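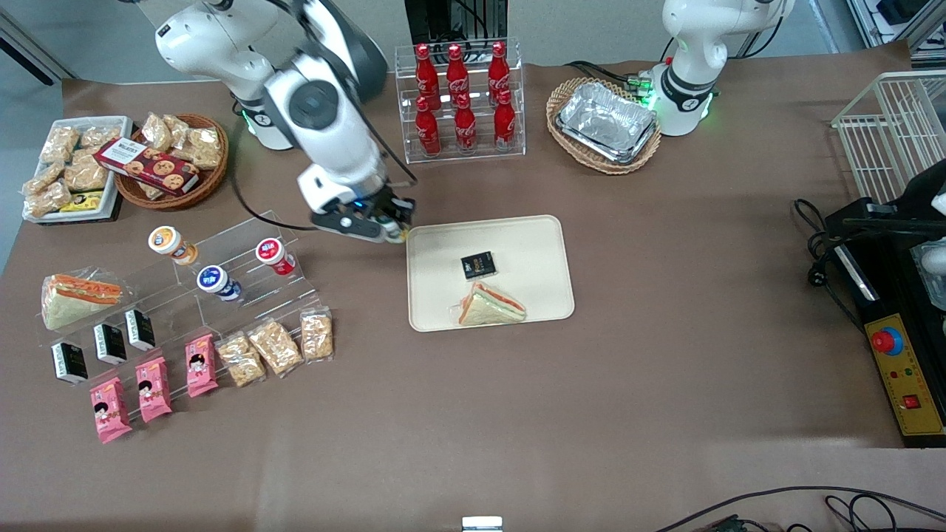 Since the September report the refreshment counter at Pladanden has gone from a theory to a piece of furniture with things on it. We spent most of the month deciding where the snacks should live, a question on which every person who has ever eaten a cracker turns out to hold views. The current layout keeps the crackers to the left, in a white tray and a round wicker basket they share with a box of cookies, and the Coca-Cola at the back on a clear two-tier rack, three bottles up and three down. The foil trays have the oval basket next to it. We tried the soda at the front for one afternoon and would prefer not to discuss it.

Spending to date is $1131 of the Mykhailiuk grant. The largest single item was the clear acrylic, which costs more than you would think for something whose whole job is to go unnoticed. The baskets came from Sirnard, who sent the wrong size, apologized, and sent the wrong size again. We kept the second lot and have grown fond of them.

Visitors served in September: 173. Your original target was higher, but it also assumed we would open on the first of the month, and the delivery door at Otau had other plans. It now opens from both sides.

Still outstanding:

Price labels. The first set was printed in a gray so tasteful that it could not be read. New ones are on order.

The stepped stand. We bought it for small items and have yet to agree on which items are small.

Restocking sheet. Version 3 is in use. Versions 1 and 2 are also in use, by people who liked them better.

We are asking to move $90 from signage to stock, mostly crackers, which sell faster than the cookies by a margin that surprised the cookie faction. The revised budget is attached, and we would need your approval before the next order goes in.

Submitted 6 October 2018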